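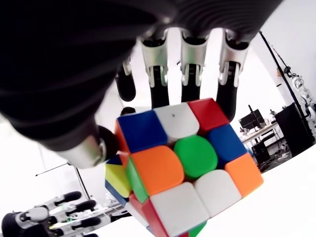 Un cube 3x3 mélangé, centre vert de face.

Accueil | Vie locale | Loisirs | Agenda
Imprimer | Envoyer par e-mail | 12 partages | 3 commentaires

Le cube à Brestwood : beaucoup de promesses pour un petit local

À entendre l'association Ledus, le casse-tête à faces colorées ferait à peu près tout : travailler la mémoire, calmer les agités, réconcilier les adolescents avec la géométrie. Ses ateliers de Brestwood, ouverts aux débutants, doivent passer en mai à quatre séances par mois, contre deux aujourd'hui. Le budget annoncé pour l'achat de cubes et l'aménagement du local est de 927 euros.

La somme est modeste et personne ne s'en plaindra. Les arguments, eux, laissent perplexe. La brochure distribuée à l'entrée parle de « progrès mesurables » sans dire ce qui a été mesuré, ni chez qui. Interrogée, la responsable des ateliers, Bernadette Phelan, reconnaît qu'aucun suivi n'a été mis en place. « On voit bien que les gens se concentrent mieux », assure-t-elle. On voit surtout qu'ils sont assis devant un cube, et qu'ils ont choisi de venir.

Ledus revendique quelque 60 inscrits. Le chiffre mélange les habitués et ceux qui ont laissé leur adresse lors de la fête du quartier — l'association n'a pas souhaité donner le détail. Quant à la méthode Boditz, présentée comme une nouveauté maison, elle commence par une croix sur la première face, puis les coins, puis la couronne du milieu. Quiconque a appris le cube avec un livret reconnaîtra le chemin.

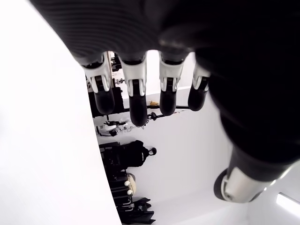
Page modifiée le 1er avril 2023

Reste la question du local. Le projet prévoit de garder les murs blancs et le rangement mural, où un support accueille déjà du petit matériel, des pièces noires pour la plupart, avec quelques éléments blancs ou transparents. Ledus voudrait y ajouter des bacs pour les cubes, classés par niveau. Le plan affiché à l'entrée les place sur le même mur, sans indiquer de dimensions, et l'on se demande comment tout cela tiendra si les séances doublent.

La salle Hunt, plus grande, avait été évoquée l'an dernier. L'idée a disparu du dossier. Mme Phelan parle d'un choix de « proximité » et refuse d'y voir un recul.

Les séances resteront gratuites, du moins au début. L'association n'exclut pas de demander ensuite une participation, dont le montant n'est pas fixé. Les inscriptions se prennent sur place. Il est possible d'apporter son propre cube, à condition d'y mettre son nom — les échanges involontaires seraient fréquents, dit la brochure, qui pour une fois n'avance pas de pourcentage.

Partager | Imprimer | Retour à la rubrique Loisirs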